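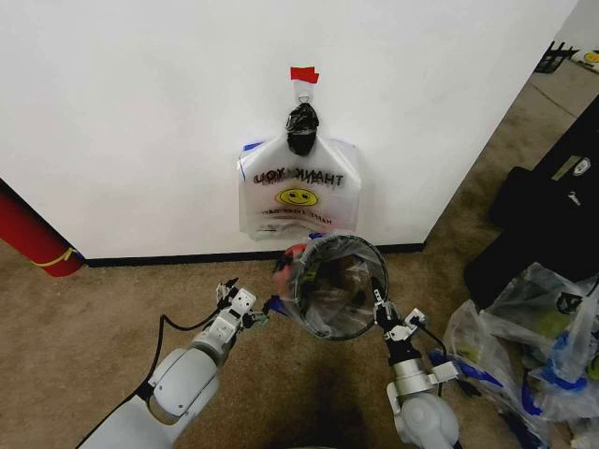
About Furnival

Furnival writes control and planning software for two-armed robots. We are based in Tultasham, with a second, smaller office in Ostunville where most of the planning work gets done. We don't build arms or grippers. Our customers already have those, or are about to buy them, and they come to us for the software that tells two hands what to do at the same time.

Our main product is Mero. It takes in camera images and joint readings, keeps track of what each gripper is touching, and sends motion commands to both arms from one plan. Everything else we sell is either a part of Mero or a tool for working with it.

How we started

Graham Dunmore and Wendy Lightfoot started the company after several years of writing motion planners for packaging lines. Those planners were good at moving stiff boxes from one known place to another. They were poor at anything that folded, sagged or stuck to itself, and customers kept asking about exactly those things. The first version of Mero was a planner with a very simple model of a plastic sheet bolted onto the side. Parts of that model are still in the code, although Graham would like them gone by June.

Tia Mapplebeck joined to build the perception side and now runs it. Gemma Bramwell looks after tooling and releases, and Lionel Bramwell handles customer setup and training. Gemma and Lionel are married, and yes, people mix up their email addresses. Please check before you hit send.

What we work on

Thin plastic is the hard case we keep going back to. A clear liner has almost no color of its own, it changes shape when touched, and it hides part of whatever is behind it. A depth camera alone gives patchy results on it. Mero combines depth with edge cues and with what the arms report about their own positions, and it carries a confidence value for each part of the surface. The planner reads that value and slows down where it is low.
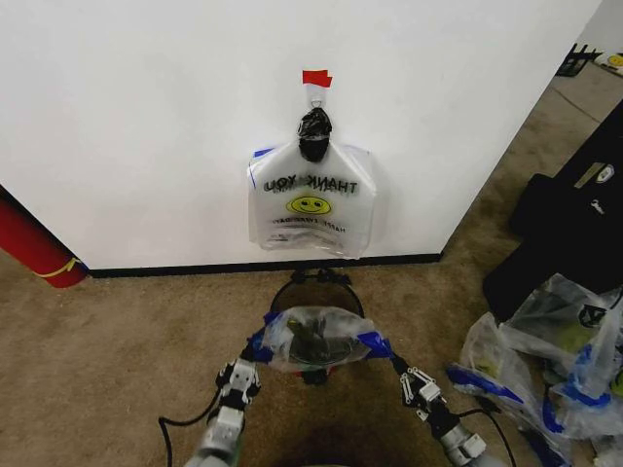 Both grippers at the rim of a lined hoop. Two-handed holds are planned as one motion.

When both arms hold the same object, small errors add up. If one arm lags, the other one pulls on it. Mero treats the pair as a closed chain and corrects both sides together, 200 times a second. It also watches the difference between where each arm should be and where it is, and if the gap grows past a limit set by the user, both arms stop.

Letting go gets the same care. Changing from two hands to one is where our early versions dropped the most things, so the handover is now its own step in the plan, with its own checks. One arm can work on a hanging bag while the other waits with its fingers open, and the planner keeps the waiting arm clear of the path.

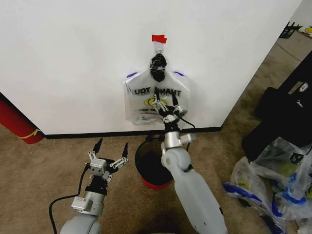 Tools for engineers

A task in Mero is a plain text file. It lists the steps, the limits for each step and what to do if a check fails. Engineers can change it without rebuilding anything, and they can compare two versions side by side.

Every run is logged, including camera images, planned paths and actual paths, all on one clock. The replay viewer lets you step through a run, change a setting and see what the planner would have chosen. Most of our own bug fixes start in the viewer. Logs stay on the customer's machines unless they choose to send them to us. 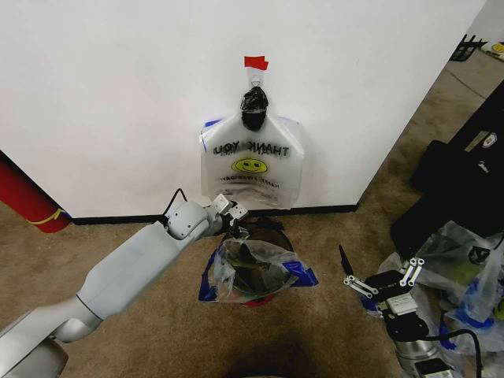

Grippers near a lined wastebasket, with a bag on the wall behind it. The planner tracks both arms as obstacles to each other.

Working with us

We have over 30 sites running Mero, mostly labs, cleaning equipment makers and packaging companies. A new setup normally begins with a call with Lionel, who will ask for your arm model, your camera positions and a short video of the task done by hand. If we think the job is a poor fit for our software, he will say so on that call – it saves time for everyone.

Releases come out every 2 months. Each one is supported for a year, and the release notes list known problems as well as fixes. Wendy reads all support tickets herself and answers a fair number of them.

We hire now and then, usually for planning or perception. Open positions are on the jobs page. If nothing is listed, you can still write to Tia with a short note and a link to some code.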